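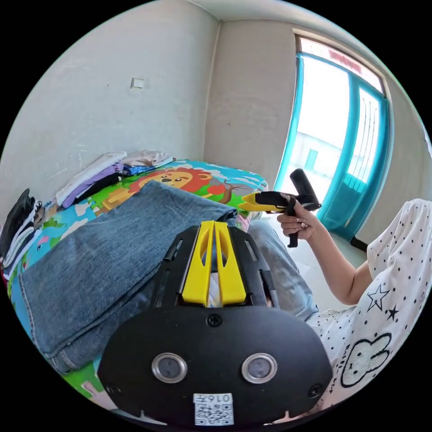

How many hand-held grippers should the Urthorpe project buy for the coming year?
The request will be for 10 units, bought in pairs, with spare fingers ordered separately.

I set the matter down in that form this morning for the first page of the budget paper, and I record it in this diary so that the reasoning is kept with the number. The July draft had asked for 29. That figure was prepared when the project expected to work in many homes at once. The field schedule has been reduced, and a purchase on that scale could no longer be defended before the finance office at Tustdale.

Each operator works with two grippers, and folding is the task that decides the matter. A pair of jeans can be picked up with one gripper, but it cannot be turned and laid flat with one in any useful time. The 10 units will therefore equip 5 operators. I have asked that the paper state this plainly, as last year's reader divided the wrong way and concluded that we were asking for twice what we needed.

The offer from Prirasmont was opened at 9:30. It covers the gripper bodies, the chargers and a first set of fingers. It does not cover calibration, which is listed on a separate sheet with its own terms. The offer from Cárdenas includes calibration on delivery but gives a longer wait for the goods. I have placed the two side by side in the file and have not yet marked a preference. The unit price alone would favor Prirasmont. Once calibration and return shipping are added, the distance between the two offers is small.

Fingers are to be treated as a supply and charged to the running budget. Bodies are to be treated as equipment and entered in the asset register under the number on the label. The register and the labels must agree before any new purchase is entered. I spent the hour before lunch on this and found two lines in the register that repeat the same number. These have been referred to stores for correction.

There remains the question of storage for the recordings. The draft gave it no line of its own and placed it under general costs, where it was certain to be cut. It now appears as line 11, directly after transport. A gripper that cannot be emptied at the end of a session is of no use on the following morning, and the cost of keeping the material will go on after the cost of the hardware has been met.

I also reviewed the list of household tasks. Laundry stays in first place. Denim is retained as the heavy cloth item, together with shirts and light bedding. Kitchen tasks are moved to the second half of the year, which allows the washable covers to be left out of this round. The saving is modest and has been assigned to repairs.

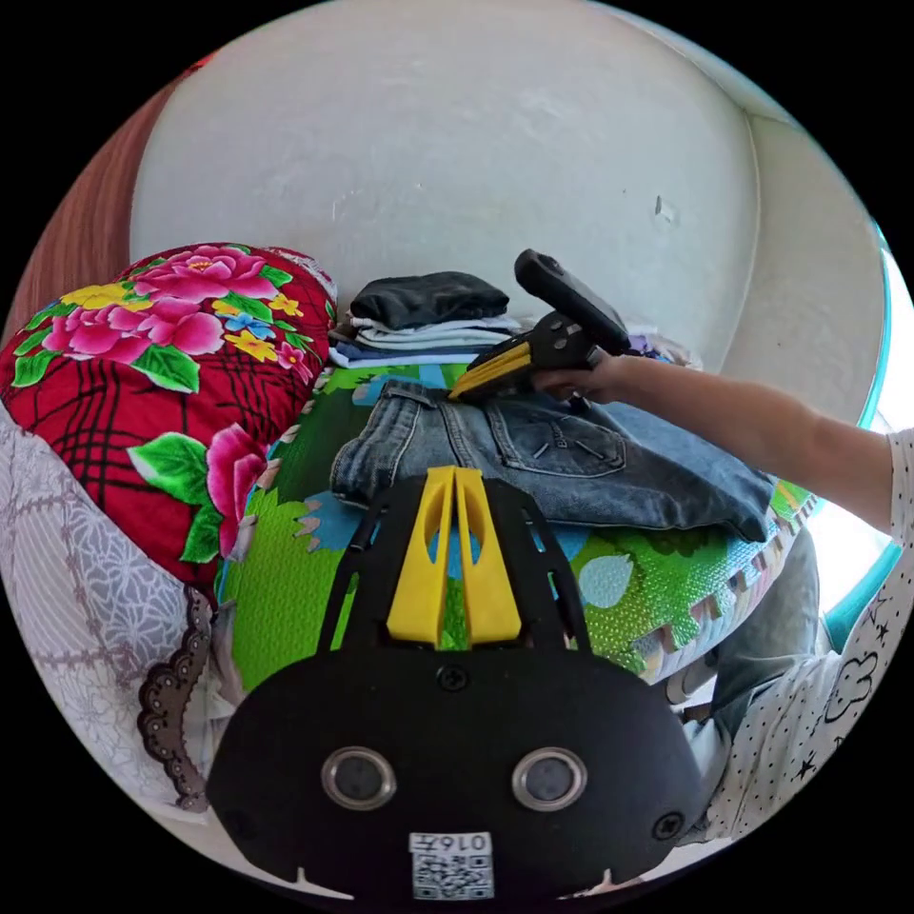 Itzel Espinoza replied in the afternoon that the number of units was acceptable but that the repair line was too low, given that trigger parts had been the slowest item to replace in the past year. She asked that a small stock of these be held at Tustdale from the first day, and she would prefer that it be paid for by giving up one of the chargers. I have accepted the first point. On the second I have asked her for the hours of use, as two operators sharing a charger may lose more time than the saving is worth.

Tiburcio Montes called at 4:15 on the matter of training. His position is that new operators should practice folding on a firm, flat surface before they are sent to work on beds, and that the training days should be charged to the project and kept out of the equipment request. This is agreed. He will supply the wording.

For the purchase of any robot arms, no sum is entered. The paper will say that the Urthorpe project does not seek arms in this period and will return to the subject when the first folding recordings have been reviewed. I expect some disappointment over this. The floor space has not been approved, and a deposit paid now could not be recovered.

Still open tonight: the calibration terms from Prirasmont, the delivery month from Cárdenas, the hours of use from Itzel, and the two lines in the register. The paper is to be sent to Tustdale once the first two are in hand.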